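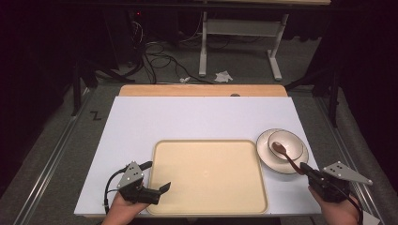
Do you need a tray?

September 29, 2022

I have been against trays for most of my adult life. They belonged to hotels, hospital wards and the sort of relative who keeps a special one for when the vicar calls. A tray seemed to me a thing you bought so that you could carry other things you had also bought, and then had to find somewhere to keep. So when three separate people told me that a tray would sort out my breakfasts, I didn't take it well.

The tray in the photo at the top is big, beige and plain, with rounded corners and a bit of a raised rim. The plate and bowl are white with a thin dark line round the edge, and the spoon is a glossy reddish brown. That is the whole kit, and I've been trying to decide whether any of it earns its place in a small kitchen.

The case for the tray

The argument goes like this. You lay everything out on the tray the night before, you carry it to wherever you eat, and you carry it back again afterwards. One trip each way, no crumbs on the table, no ring from the bowl. People who like trays say this with great confidence, as if walking from the worktop to the table twice were a serious burden on the household.

My kitchen in Irnemcombe is eight steps from end to end, if I take small ones. I can manage two trips. What I can't manage so easily is finding a home for something that size. It won't go in the cupboard with the plates. It won't stand up behind the bread bin without sliding down and knocking the bread bin forward. For the first week it lived on top of the fridge, where I couldn't reach it without moving the cereal.

I tried it properly all the same, and kept at it for 20 days. Some of what the tray people say is right. There were fewer crumbs. I did stop leaving the milk out, mainly since I'd got it into my head that the tray wasn't finished until the milk had gone back. On the other hand I wiped the tray every morning, and I'm fairly sure that wiping a tray is the same job as wiping a table.

Plate under the bowl

Then there is the business of standing a bowl on a plate. My mother did this and I always thought it was a waste of a plate. You wash two things and only eat out of one of them.

I've softened on this a little. If you push the bowl towards the back of the plate you get a decent crescent of space at the front, and that's enough for a slice of toast cut in half, or the shell of a boiled egg, or the teabag you'd otherwise leave on the worktop. Put the bowl dead in the middle, as they do in restaurants, and there's no room for anything except a spoon that falls off. I had never thought about where on a plate a bowl ought to go, and I'm slightly annoyed that I do now.

It does need a plate that's properly flat. Mine from the Lema range have a dip in the middle and the bowl slides into it like a car into a ditch. An old flat one from the charity shop works far better and cost next to nothing.

Spoons

I've more to say about spoons than I expected. A long-handled spoon looks lovely and is a nuisance. Leave one resting in a shallow bowl and the handle sticks out well past the plate, and sooner or later a sleeve catches it. I've flicked porridge up the wall twice this year, once in March while I was on the phone and once last week with no excuse.

The usual advice is to lay the spoon beside the bowl until you need it. Fine, as far as it goes. But once you've started eating, the spoon has to go somewhere, and nobody wants porridge on the tray they've just been told will keep everything clean. I now put mine down on the crescent of plate, handle pointing away from my elbow. It isn't elegant but the wall has been safe for a few days.

As for the colour, I'm told that darker spoons hide tea stains. They may do. They also hide dried-on porridge, and I would rather see that before it goes in my mouth.

What the shops would like

I had a look round to see what else was on offer and came away grumpier than I went in. Vosar will sell you a "morning set" with a tray, two bowls, two plates and a folded cloth, and the tray is so small that the second bowl hangs over the side. Cenurus does a tray with legs, for eating in bed. I don't eat in bed. I've slept in toast crumbs once and have no wish to do it again.

There is also a fashion for trays with dents in them, one for the bowl, one for the mug and so on. I'd avoid those. The dents never fit the bowl you own, and when you want to use the tray for something else (seed potatoes, in my case, or carrying jars to the shed) they're only in the way. If you must have a tray, get a flat, smooth one with a low rim. You can wipe it in one go and it'll take whatever you put on it.

Where I've ended up

The tray is staying for now – though not for breakfast. I've gone back to carrying my bowl to the table in my own two hands, and the tray has moved down to the shelf by the back door, where it catches the post, the keys and the tomatoes that aren't quite ripe. It's very good at that. I doubt it's what anyone had in mind.

The bowl-on-a-plate habit has stuck, rather to my surprise, and my washing up has gone up by one plate a day. I'll see how I feel about that when the weather turns and the hot water takes its time coming through.

If you've got somewhere sensible to store a big tray in a narrow kitchen, do leave a comment. Please don't suggest the gap beside the oven. I've tried the gap beside the oven.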